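I moved my whole spare parts drawer into new bins this month and I learned some things about storage that I want to write here. It will be a long thread, sorry.

1/ For years I kept everything in one deep drawer. Screws, hinges, keys for doors I do not have anymore. When I needed one small thing, I took out the complete drawer and put it on the floor.

2/ The first mistake: I bought the containers before I knew what I own. I ordered a set from Lurnel with 12 small boxes. They are nice boxes. But half of my things are long (curtain rods, files, a saw blade) and they did not fit in any of them.

3/ So please, first empty the drawer on a table. Leave it there for one evening and look at it. I found 2 identical tape measures and I was going to buy another one.

4/ Sort by the job, and only after that by the size. I had "small metal things" as a category and it was useless. Now I have "hang a picture", "fix the bicycle", "water and pipes". When the tap leaks, I take one bin to the kitchen and everything is inside.

5/ Deep or shallow? I thought about this more than a normal person should. In a deep bin you only see the top layer. For small parts I like shallow. Deep is good for big things that you can grab without looking — a drill, a roll of rope.

6/ Lids. I was sure that I want lids. After two weeks I took them off, all of them. If I must open a lid, I leave the thing next to the box and tell myself "I will put it away tomorrow". My open bins stay in order, my closed ones did not.

7/ A lid is still good in one case, when the bin stands in the garage or in a place with sawdust. There I wipe the bins every December and it is enough.

8/ Labels. I tried the label printer from Stelard and the labels look beautiful, but they came off the plastic in the cold. Now I use paper tape and a thick pen. It is ugly and I can change it in five seconds.

9/ Write the label on the short side and also on the long side. I turn my bins all the time and then I read nothing.

10/ Somebody asked me under the last thread if the screw sizes must be separated. I separate wood screws from machine screws and I stop there. One friend has 200 little compartments and he is happy, but he also spends his evenings filling them.

11/ Color. Mine are gray because the gray ones from Duleveo were cheaper (model 2224, if you want to search for it). I wanted blue. After some months I do not care. Light colors show the dirt earlier, dark colors hide a black screw very well, so choose your problem.

12/ Scratches are normal. Metal parts go in and out and every surface gets marks. I was sad about the first scratch and I did not notice the next ones. 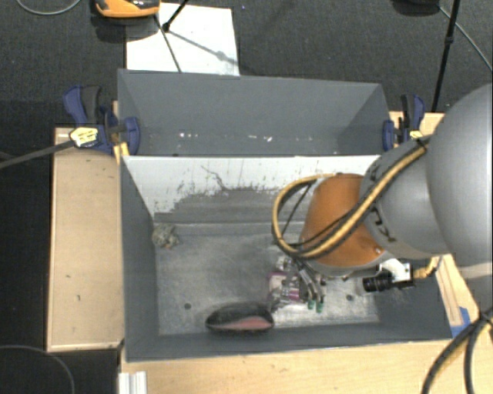
Two gray bins and a well-scuffed divider.

13/ If you have a workbench, put the bins you use most at the height of your hand. I had mine under the bench, from a plan in an old Lindqvist catalog, and my back did not agree with the plan.

14/ Leave one bin empty. Things that have no place yet go there, and once a month I sort it with a coffee. Mine is full again today, so I know what I do tonight.

15/ Next time I want to write about cables. I have a full suitcase of them and I am a little afraid to open it. If you have a system for chargers, please tell me in the replies — I read all of them, also when I answer slowly.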